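4.2 Filter list evaluation and page load cost

The second set of measurements concerns the rule lists that a blocking extension loads at startup. Under the declarative model, the extension hands the browser a compiled list, and the browser decides which requests to drop without calling back into extension code. The extension never learns which pages were visited. The older callback model sends each request to the extension and waits for an answer. Bogale and Dinsa built test extensions for both models from the same source rules, so that any difference in load time comes from the evaluation path.

All runs used the Skorkico proxy in replay mode. The proxy stores every response for a page on first visit and returns the stored copy on later visits with the recorded delay. The page set contains 180 pages, most of them news, recipe and shopping pages with third-party advertising. Each page was loaded 16 times per configuration with an empty cache. The first load in each series was discarded because it includes the cost of compiling the rule list. Compile time is reported separately in Section 4.4.

We used 6 rule lists, which differ in size and in the share of rules that contain wildcards. Rules that match on a plain host name are stored in a hash table in both models and are cheap to check. Wildcard rules are compiled into an automaton in the declarative model, while the callback model tests them in order until one matches. The order of rules therefore affects the callback results, and we kept the order in which the list maintainers published them. The snapshot of all lists is dated 2019-03-03.

Load time was taken at two points: the end of the main document parse and the point at which the last visible image had been decoded. The second point is harder to fix, as many pages defer images below the fold. We followed the rule given by Zeleke and Abera, under which an image counts as visible if any part of it falls inside the initial viewport. Images supplied by an ad server were excluded from the count in all configurations, including the baseline with no blocking. Without this step, a page with blocked ads would appear faster simply for having fewer images to decode.

First-party images need separate treatment. A rule written for an ad path can match an ordinary content image when the site keeps both in the same directory. We label such cases as false blocks. Two annotators checked every dropped first-party image against the unblocked page – the replay copy, not the live site – and marked it as advertising or content. Disagreements were settled by Gudeta. 

False blocks were concentrated in the Cikdale list, whose wildcard rules match short path fragments. The Zirnton list uses longer fragments and was less affected. Both models produced the same false blocks for a given list, as expected from shared source rules.
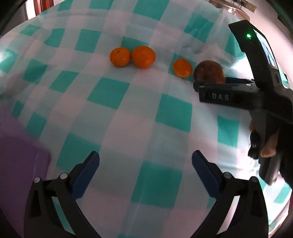 Figure 7. Tangerines on a checkered tablecloth.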